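# Household Handling Tips: Fabric Bags and Two-Arm Workstations

Issued by Zetero Home Practice, 2022-07-16. Replaces the January sheet. 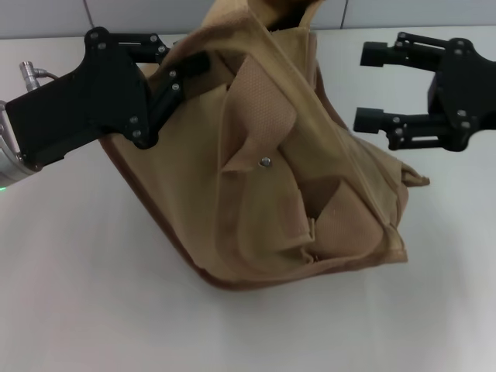 Fabric bags are to be presented to the arms empty, with all straps untied. Coins, keys and pens left in a pocket can shift the weight of the bag during a lift. The table should be plain and clear of other articles. A smooth white top is preferred for light-colored goods, and a tan canvas bag remains easy to find against it even when the body has folded in on itself. The first grip is taken on the upper edge, with the second gripper held open and clear of the fabric until the first is secure.

## Before starting

- Shake out crumbs and lint outdoors.
- Check snaps and rivets. Loose metal parts must be repaired or removed.
- Wipe the table with a damp cloth and dry it fully.
- Keep cables away from the working area.

## During handling

Grip force for canvas is set at level 2. Do not raise it to correct a slip; release the bag, lay it down and begin again. Fingers must not close on a snap, a buckle or a thick seam. Household members shall keep their hands off the table while either arm is powered.

A bag that has not been opened after 2 attempts is to be set aside and finished by hand.

## Care of the fingers

Inspect the finger screws after every 100 cycles. Threads caught between the link plates are removed with tweezers, power off. Oil is not to be used near fabric.

Questions on this sheet may be addressed to Urs Hauser, Household Standards, Room 69. Requests for the Ruralex laundry sheet should go to the same office.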